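Workshop tips: when the arm drops things

Quick one this, writing it between jobs. Our arm at the Torkotstead workshop started letting go of stuff last month. Mid-lift, no warning. A full jar went first, then a torch. Nasty if your foot is under it.

Blamed the gripper pads. Wrong. Bought new pads from Dollent, fitted them, same fault inside 30 minutes. Then error 1882 on the screen, which the Nanayakkara manual lists as "supply dip". So power, not grip. The plug at the base had worked half out of its socket. Pushed home, tied down, fine ever since. 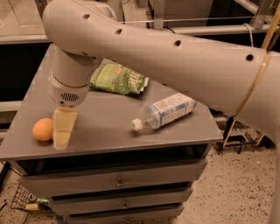 Cables first, always. Before you spend a penny. Switch off at the wall, wait 5 minutes, then run your fingers along the whole lenght feeling for kinks or flat spots. Do the loops as well, like the gold one hanging off the big link and going down behind the drawers, because a loop is what catches when the arm swings. Slack enough to move, not enough to snag. Velcro ties, not zip ties, they bite.

Other bits

Test with soft things. Sponge or foam block, never glass. Costs nothing if it falls.

Lids on tight. Water and a socket strip, no thanks.

Stop button where you can reach it without leaning over the arm. Ours was behind it for ages, daft.

Never catch a falling thing. Let it go. Hands out until teh arm is parked.

Wipe the pads with a damp cloth, 2 times a week. Crumbs and fruit juice make them slippy. Washing up liquid leaves a film so skip it.

Got a Warnia base? Plug sits on the other side, under the flap. Same check.

Will add the bit about fuses when I get a minute.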